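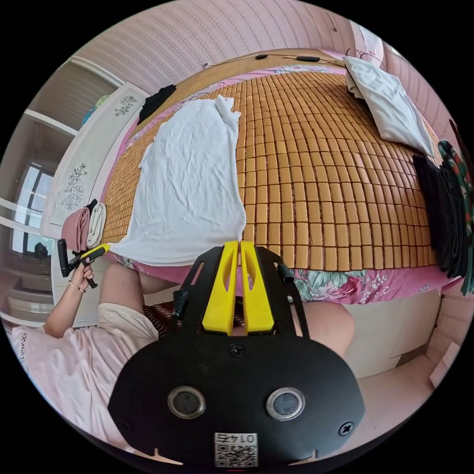
Handgeführte Greifer mit gelben Fingern über einem Bett mit Bambusmatte. Am vorderen Gerät sind das zweiteilige Sensorfeld und der Aufkleber mit der Nummer 0145 zu sehen.

Rokero (Handgreifer)

Rokero ist die Bezeichnung eines handgeführten Parallelgreifers der Firma Gistidex, mit dem Greifbewegungen für Haushaltsroboter aufgezeichnet werden. Das Gerät besitzt keinen eigenen Fingerantrieb; die Finger werden vom Bediener über einen Abzug geschlossen und durch eine Feder geöffnet. Der Artikel behandelt vorwiegend Einrichtung, Wartung und Instandsetzung. Stand der Angaben ist der 17. Januar 2026.

Aufbau

Der Rokero besteht aus dem Gehäuse, dem Fingermodul und dem Handgriff. Das Gehäuse ist schwarz und an den Kanten gerundet. Auf seiner Rückseite liegen nebeneinander zwei runde Fenster mit Metallrand. Das Fingermodul wird von einem geschlitzten schwarzen Rahmen getragen. Die beiden gelben Finger laufen nach oben schmaler zu und haben je eine längliche Aussparung, die das Gewicht verringert und dem Finger eine begrenzte Nachgiebigkeit verleiht.

Jedes Gehäuse trägt einen Aufkleber mit QR-Code und vierstelliger Nummer. Unter dieser Nummer werden Kalibrierdaten, Fingersatz und Reparaturen geführt. Beim Tausch des Gehäuses wird eine neue Nummer vergeben, beim Tausch des Fingermoduls bleibt die alte bestehen.

Einrichtung am Einsatzort

Die Einrichtung erfolgt in dem Raum, in dem aufgezeichnet wird. Geräte, die beidhändig verwendet werden, sind gemeinsam einzurichten. Vorgesehen ist folgende Reihenfolge:

Sichtprüfung von Fenstern, Fingern und Kabelführung
Nullstellung bei geschlossenen Fingern
Öffnen bis zum Anschlag und Speichern des Hubs
Einlesen des QR-Codes
Probeaufnahme von 8 Sekunden Dauer

Die Nullstellung gilt als gültig, wenn die Finger ohne zusätzlichen Druck auf den Abzug aneinanderliegen. Verbleibt ein Spalt, wird der Seilzug am Rändelrad nachgestellt. Gegenlicht durch Fenster kann die Lageerkennung stören. Das Handbuch empfiehlt, die Probeaufnahme mit Blick zur hellsten Stelle des Raums zu beginnen und bei Abbruch der Spur die Belichtungszeit fest einzustellen.

Gleichförmige Muster wie Fliesen, Gitter oder aus kleinen Plättchen gefügte Matten führen bei älteren Softwareständen zu Sprüngen in der berechneten Position. Seit der im Mai veröffentlichten Fassung der Auswertesoftware Vakach werden wiederkehrende Muster geringer gewichtet. Geräte mit älterem Stand müssen nach der Aktualisierung neu kalibriert werden.

Wartung

Das Wartungsintervall beträgt 200 Betriebsstunden. Gewartet werden Seilzug, Rückstellfeder und Fingerlager. Die Fenster werden vor jedem Einsatz mit einem fusselfreien Tuch trocken gereinigt. Lösungsmittelhaltige Reiniger sind unzulässig, da sie die Dichtung hinter dem Metallrand angreifen.

Bei Arbeiten mit Textilien setzen sich Fasern in den Fingerlagern fest. Das Fingermodul wird dazu vom Rahmen gelöst und mit Druckluft ausgeblasen. Geölt wird nicht. Die Schrauben am Rahmen werden über Kreuz angezogen und mit mittelfester Schraubensicherung versehen.

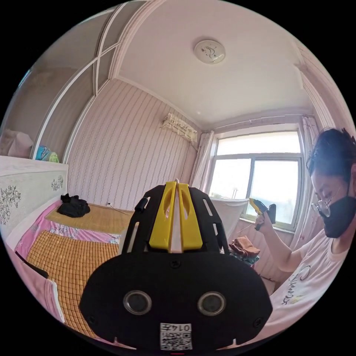 Handgreifer mit der Nummer 0147 und aneinanderliegenden Fingern; rechts eine gelb-schwarze Klebepistole in der Hand einer Person.

Instandsetzung

Das Handbuch unterscheidet zwischen Arbeiten vor Ort und Arbeiten im Werk. Vor Ort zulässig sind der Tausch der Finger, das Nachstellen des Seilzugs und der Ersatz von Kabelhaltern. Eingriffe hinter den runden Fenstern sind dem Werk vorbehalten, weil danach beide Sensoren neu zueinander vermessen werden müssen.

Gelöste Kabelhalter dürfen mit Heißkleber befestigt werden. Die Klebestelle wird zuvor entfettet und darf weder Rahmenschlitze noch Schraubenköpfe überdecken. Bis zum vollständigen Erkalten ist das Kabel zugfrei zu halten. Für tragende Verbindungen und für die Finger selbst ist Heißkleber nicht zugelassen.

Gebrochene Finger werden ausschließlich paarweise ersetzt. Ersatzsätze liefert der Zulieferer Barbieri in zwei Härten; gemischte Paare schließen außermittig und verfälschen den gemessenen Hub. Nach jedem Fingertausch ist die Nullstellung zu wiederholen.

Häufige Störungen

Finger schließen nicht vollständig: Seilzug gelängt oder Fremdkörper im Lager. Modul ausblasen, danach nachstellen.

Hubwert springt: Steckverbindung am Fingermodul locker. Stecker abziehen, Kontakte prüfen, bis zum Einrasten aufstecken.

Positionsspur reißt ab: Fenster verschmutzt oder Belichtung zu lang. Tritt der Fehler nach der Reinigung in 3 aufeinanderfolgenden Aufnahmen auf, ist das Gerät einzusenden.

QR-Code wird nicht gelesen: Aufkleber zerkratzt. Die Nummer kann von Hand eingegeben werden. Da der Aufkleber je nach Haltung des Geräts auf dem Kopf steht, sind Verwechslungen möglich; Vakach verlangt deshalb die doppelte Eingabe.

Lagerung

Gelagert wird der Rokero mit geöffneten Fingern und entlastetem Seilzug. Nach einer Lagerung bei Temperaturen unter dem Gefrierpunkt ist vor der Kalibrierung eine Wartezeit von 48 Stunden bei Raumtemperatur einzuhalten.

Siehe auch

Parallelgreifer
Teleoperation
Lernen durch Vormachen
Handauge-Kalibrierung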